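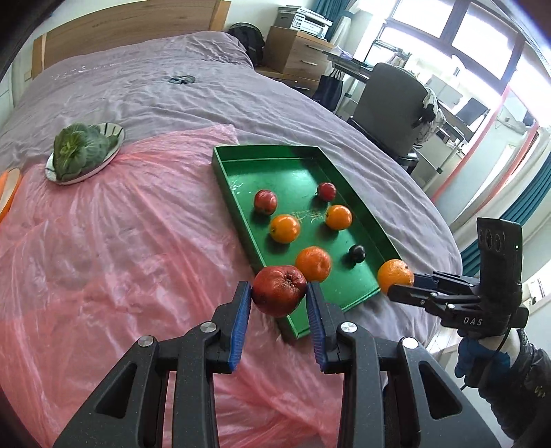 Step 3: Check when the grip closes before you train anything

Most tutorials tell you to threshold the finger width and call it a grasp. I don't trust it. A wrinkled apple gives under the pads, so the width keeps shrinking after contact and your label lands late.

In Stodia, open the episode and plot width against time for each gripper separately. Mark contact where the closing speed drops, then step through the video by hand and see if you agree. On my last set of 822 grasps the automatic labels looked fine in the summary and were wrong on 17 of the soft ones.

Two-handed episodes need more care. Nesma Younis's merge script assumes both clocks match - check that yourself. If one gripper is closed while the other is open, the two curves should say so at the same timestamp.
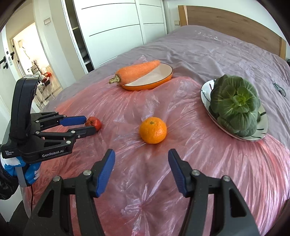
Left gripper closed on the red fruit, near gripper open with the mandarin beyond it.

Shift the offset until they do, save, and rerun the export. Leave smoothing off.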